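Setting up a two-arm bench for sorting small returns, and changing the jobs around it

This page covers how we put a pair of small robot arms on the returns bench at Grerkari, and how we rearranged the work of the people who had been doing that sorting by hand. It is written for supervisors at other sites who have been told they are getting the same kit. It deals with the bench and the rota. The software is covered in the Umance manual and I won't repeat it.

The work before

Our returns room takes in phone accessories, SIM card packs, chargers, leads and extension blocks. They arrive mixed in bags. Four people opened the bags, laid the contents out on a table, picked the small flat items off first, and put each one in the right tray. Cables went last because they tangle round everything else.

The picking itself isn't hard, but it is the same movement for a whole shift. Most of the complaints I had as supervisor were about wrists and necks. The second most common was boredom. We also had trouble keeping the count right after lunch.

What you need before you start

A table nobody wants back for a while. Ours is wood and it has been fine.
Two arms on a shared base, with their grippers.
Power near the table, with a lead long enough to keep clear of where people stand.
Trays, labelled on the side that faces the person.
A printed sheet with the stop procedure on it.
Two people per shift who have been through the training.

Allow 14 working days from unpacking to the first real bag. We planned for fewer and had to move the start.

Step 1. Talk to the team first

Do this before the boxes come in. Say which tasks the arms will take, which they won't, and what happens to hours. If you don't know about hours yet, say so and give a month by which you will. We said March and kept to it.

Write down the questions. Ours were mostly practical: who gets blamed if an item goes in the wrong tray, whether the breaks would move, whether the late shift would be left alone with it. The answer to the first should be settled with your manager beforehand. Ours is that a mis-sort by the arms is logged against the bench and never against the person minding it.

Step 2. Fix the base and mark the reach

Fit the base along the front edge of the table. Tighten the bolts, leave them overnight and tighten them again. Then move each arm slowly by hand through its full reach with the power off, and put tape on the table where the reach ends. Anything a person needs to touch during a run goes outside the tape. That includes mugs.

Check the arms' own cables while you do this. They should have enough slack for the arm to bend fully, and not so much that they hang in front of the gripper. Clip them if they do.

Step 3. Choose what the arms will pick

Start with one kind of item. We started with small flat cards and card-sized packs because there are a lot of them and they don't roll. Two weeks later we added short leads. We haven't added coiled power cords and I don't plan to this year. A cord lying across a bag's worth of items is still a job for a person, who can see which end to pull.

Be honest in the paperwork about this. The first version of our job sheet said "automated sorting" and people reasonably read that as all of it. It now says "assisted picking, flat items".

Step 4. Teach the picks

Use the people who did the work. Each of our four sorters spent part of a shift guiding the arms through picks, and the differences between them were useful. Ikhsan Lumenta picks cards up by one corner and tilts them, where the rest of us went for the middle. With a gripper the corner works better on a bare table, so we used his method.

Record 60 picks of each item before you judge anything. Vary where the item lies and which way it is turned. Leave a few cables on the table during some of the recordings, as there will be cables on it in normal use.

If a pick goes wrong, keep it, label it as a failure and carry on. Pay people their normal rate for teaching time and count it as skilled work in their reviews. This had to be argued for at our site. It should be in your budget from the start.

Step 5. Run it with someone at the bench

For a run, the minder empties the bag on to the table and spreads the contents so that flat items aren't buried. Then they step outside the tape and start the cycle. An arm takes one item at a time.

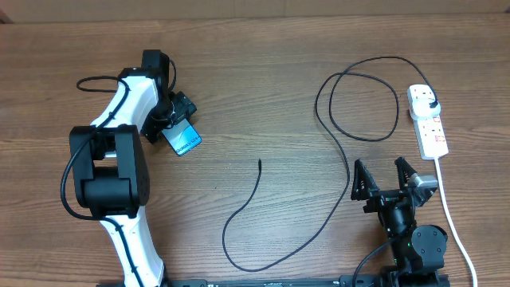 A card held in the left gripper, with leads and a power strip still on the table.

Large items can stay where they are for the first pass if they are clear of the cards. The minder takes them off at the end. If a card is lying under a cord, pause the cycle, lift the cord, and restart. Don't reach in while the arms are moving, even if you know which one goes next.

Stop the run if:
the same item is dropped twice
a cable is caught on a finger
an arm makes a noise you haven't heard before
you need to leave the bench for any length of time

Write the reason on the sheet. One or two words will do.

Step 6. Redraw the rota

With the bench running we need two people on it per shift, one minding and one on bags and large items. They swap every hour. The other two moved to testing and repacking, which had a backlog of nearly 60 crates when we began. Nobody's hours were cut. I can't promise that for other sites, and you shouldn't promise it either unless you have it in writing.

Minding is tiring in a different way. You are standing and watching, with little to do until something goes wrong. People who liked talking while they sorted found it hard to do both. The hourly swap helped, and so did putting a stool by the bench.

One of our sorters asked to stay on hand picking only. We still have enough mixed and damaged stock for that, so she does it.

Common problems

Cards won't lift. Check the fingers for dust or label glue first. If they are clean, look at how the card is lying. Very thin cards flat on the table need a strip of soft matting under them.

The arm picks up a lead along with the card. Spread the load more thinly. We cut the amount per run by half and lost very little time.

Items go in the wrong tray after a shift change. Someone has moved the trays. Mark their corners with tape as well.

The minder is being asked to do other jobs. This one is for the supervisor to deal with. Put the minder's name on the board and tell the loading bay.

Paperwork

The stop procedure, the training record and the tray layout are in the Custau folder on the shared drive. The Sutanto site uses the same forms with a different tray layout, so check which one you are printing. Send changes to me and I'll update both.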